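About Fernham

Reading time: 4 minutes

Fernham supplies sealants, caulks and tube adhesives to decorators, bathroom fitters, glaziers and small joinery firms. We also sell to people doing one bathroom at home, and they get the same tubes at the same price per tube. Orders can be collected from the counter or sent out by carrier.

The business started as two shelves at the back of a paint shop called Droder. Customers came in for paint, asked for something to fill the gap along the skirting, and went away with whatever was nearest. Shobha Bhat ran the counter there and began keeping a notebook of what people were using the tube for and whether they came back to complain. When Droder closed, she took over the sealant stock and the notebook, and Fernham was set up in a smaller unit with a bigger table.

The range now stands at 79 lines. Most of them are acrylics and silicones in white, with clear, grey, brown and a few wood shades. We stock two makes that we know well, Koskela and Himon, along with a changing group of others. A line is dropped if it skins over too early in the tube or if the nozzles split when they are cut. We dropped 8 last year.

How we sort and pack

Loose tubes are sorted into clear plastic bins on a light wooden table. Clear bins were chosen after a long spell with cardboard trays, which went soft at the corners and hid the labels. With a clear bin, the person packing can read the side of a tube without lifting it out. Tubes that can stand up are stood up, with the nozzle at the top, so that nothing is resting on the tip. 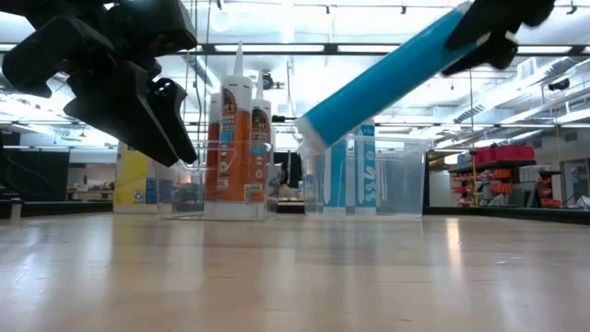

Shobha Bhat: I would add that colour is a poor guide. Two tubes can be nearly the same orange and one is for roofs and the other is for kitchens. Read the label every time, even if you have packed the same thing all morning.

Her rule is written into the packing sheet. The packer reads the product name, then the colour of the contents, then the use-by month, and ticks each against the order. Only then does the tube go in a bin. A mixed order may take two bins, one for each type of product, and they stay separate until the boxes are made up. Boxed goods such as wipes and repair kits go in last.

Trade orders of up to 500 tubes are packed on site. Anything larger is sent straight from the maker on a pallet, and we tell the customer so when the order is placed. Almost 500 tubes is the most we can sensibly get through between opening and the carrier's visit at four in the afternoon.

Nozzles and caps

A good part of the post we receive is about nozzles. Some tubes are sold with the nozzle already fitted and some with a threaded neck and the nozzle supplied separately. With the second kind, check the thread before screwing anything on. Dried product in the grooves will stop the nozzle seating properly, and the sealant then comes out round the sides. A stiff brush clears most of it. If the thread is cracked, bring the tube back and we will change it.

Spare nozzles and caps are kept at the counter. Bring the old one along if you can, as sizes differ between makers. Small tubes and large tubes take different fittings, even where the colours of the packaging match.

Part-used tubes will keep for a while with a cap on. Wipe the end first, put the cap on firmly and store the tube indoors. Sheds and vans are too cold in winter for most acrylics, and a tube that has frozen should be thrown away. 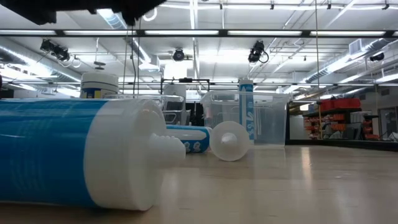

Returns and old stock

Unopened tubes can be returned within 2 months with the receipt. We don't take back tubes where the seal has been cut, unless there is a fault. Tubes close to their use-by month are marked down and sold from the counter only. They are fine for a job being done that week, and we will say so if we think they are not suitable for what you have in mind.

Empty tubes can't go in most household recycling. We take back empties from account customers when we next deliver.

Visiting us

The counter opens at 7.30 in the morning and closes at 4.30. Parking is in front of the unit and there is room for a long van. If you aren't sure which product you need, bring a photo of the joint and a rough measurement of the gap. We close for stocktaking for part of November, and the dates are put up on the door beforehand.

Contact us | Delivery and returns | Copyright Fernham | Back to top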